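Pultico Starter Batik Kit: review after one winter of use

I bought the Pultico kit in June, after a library workshop on wax-resist dyeing left me wanting to do more of it at home. The workshop used an electric wax pot and a set of proper copper-tipped pens, and I didn't want to spend that much before I knew whether I'd stick with it. The Pultico was the cheapest kit I could find that came with its own heater.

In the box you get a small electric wax melter, three wax pens (fine, medium and broad), a block of blended wax, four sachets of cold-water dye, a timber stretching frame that you put together yourself, and two squares of white cotton. There is also a booklet. The dye colours in mine were navy, rust, yellow and a green that comes out darker than the packet.

Setting up

The frame went together in a few minutes with no tools. The corners are held by wingnuts and they do loosen, so check them before you pin the cloth. The melter has a dial marked 1 to 5 with no temperatures. I found 3 too cool for the fine pen, as the wax sat on top of the cotton and cracked off in the dye. Between 3 and 4 was right. At 5 it smokes, and the booklet should say so more clearly than it does. It takes 9 minutes to get from cold to usable at my preferred setting.

The cord on the melter is short. I had to move my table over to the wall, and I'd rather not run an extension lead near hot wax.

The pens

The medium pen is good. It holds enough wax for a line as long as my forearm and it doesn't drip much if you keep a rag under the spout. The broad pen is fine for filling in. The fine pen is the weak part of the kit. It blocked in nearly every session and the wire supplied for clearing it bent the second time I used it. I have since bought a single fine pen from Ifans, which costs close to half what the whole kit did, and it hasn't blocked yet.

If you mostly want to do dots and thick outlines you won't need to replace anything. For leaf veins, lettering or anything small, plan on buying a better pen.

Wax and dye

The wax block is a mix of beeswax and paraffin. It gives a bit of crackle but not a lot. I got through it in five sessions. Refills are sold by Pultico in the same size, and Ondo make a similar blend in a bigger bag that works out cheaper. Both behaved the same in the melter. 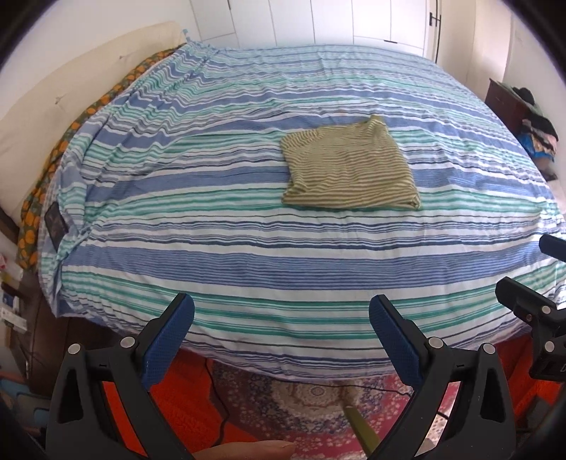 Dye is where I had most of my trouble. The sachets are meant for one square each, and if you try to stretch one over a larger piece you get a pale result. The rust is strong, the yellow is weak, and the navy needs an hour in the bath instead of the half hour given in the booklet. Stripes turned out to be a good way of learning it. I took the idea from a bed sheet, with wide periwinkle-blue bands, narrower teal-green stripes and thin navy and grey lines, all with white gaps between them. Keeping the white gaps clean is harder than it sounds. The wax has to go right through the cloth, so turn the frame over and do the back of each line as well.

Wash your fabric first, even if it's sold as ready to dye. I skipped this with one of the kit squares and the colour was patchy down one side.

Getting the wax out

The booklet tells you to iron the cloth between sheets of newspaper. It works, but it leaves a greasy halo around heavy areas and I had newsprint come off on one piece. Plain butcher's paper is better. For anything you plan to wear, simmer it in an old pot with a bit of soap flakes, let it cool, and lift the wax off the top. Don't tip the water down the sink.

Compared with the Zornholm

A neighbour lent me her Zornholm kit for a fortnight in August. It has a proper thermostat, a longer cord and a heavier pot that doesn't slide about. The pens are better too. It comes with no dye and no frame, though, and costs more than double. If you already own those things it's the one to get. Starting from nothing, I'd still buy the Pultico.

Problems so far

- One wingnut stripped its thread in the second month. Pultico posted a replacement without asking for the old one.
- The numbers on the dial have started to rub off. I've marked my setting with nail polish.
- The lid of the melter gets hot enough to hurt and has only a small metal knob. Use a mitt.

Good points: low price, decent medium pen, everything in one box, easy to store. Bad points: fine pen, short cord, no temperature markings, weak yellow.

Three and a half stars. I'd give it four if they fixed the fine pen.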